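Trorketell hand-held gripper kit: notes and data card for the folding set

Version 2, updated 16th July

What this covers

This file goes with the sample recordings for the Trorketell kit, a hand-held two-finger gripper with a camera mounted on it. The kit is sold for recording household work that will later be used to train robot arms. The folding set is the part most buyers ask for first, so it has its own card.

Charvát sells the kit and handles repairs. Plelura is the desktop program that reads the recordings. You need Plelura to open the raw files but not the exported ones.

Contents of the set

Episodes: 742
Recording rate used for export: 22 frames per second
Task group: cloth folding on a bed
Items: folded household linen, jackets, other clothing
Setting: furnished bedrooms, daylight and room lighting

An episode starts when the operator presses the trigger and ends when it is pressed again. Items that slipped or were regrasped are kept in. We did not trim failed grasps, and they are marked "retry" in the notes column.

Folded cloth and a beige jacket, both on a printed sheet:

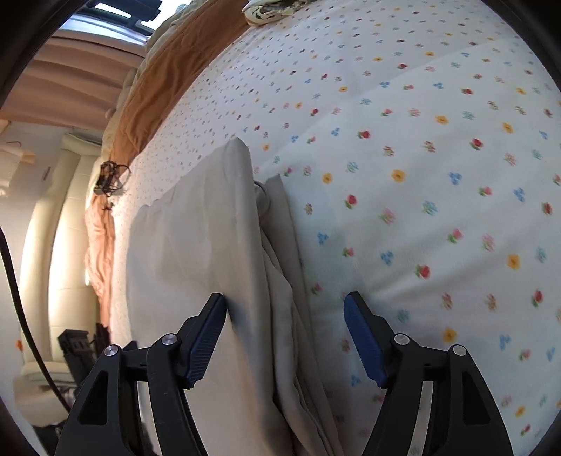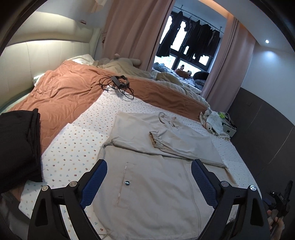

Kamil Tóth

What the kit does well

Thick fabric is easy. Jackets, towels and anything already folded into layers can be picked up with very little practice. The ribbed finger pads hold cotton without much squeezing, and they come off for washing.

The wide lens keeps both fingers and most of the work surface in view. Straight edges bend toward the sides of the picture. Plelura can flatten this on export, but you lose part of the corners. The files in this set are not flattened.

What to watch for

Single thin layers are slow. Plan on extra time for silk, lining fabric and fitted sheets.

Printed bedding can confuse the tracking when the pattern repeats closely. If the tracking status turns yellow, stop, hold the gripper still over a fixed object and start the episode again.

Bright windows wash out. Exposure is set automatically and can't be locked in this version. Charvát has said a lock is planned, with no date given.

Battery life in our June test was 100 minutes with the screen off. The low battery warning comes late.

File layout

raw/ one folder per episode, Plelura format
export/ video and finger positions, one pair per episode
notes.csv episode number, item, operator, retry mark
calib/ lens files, one per gripper

Use the lens file that matches the gripper number. Mixing them gives finger positions that drift toward the edges.

Known problems

Export stops without a message if the disk is full. In 35 episodes the notes column is blank for the item name. The video is fine in all of them.

Skallwood mounts fit the older handle only.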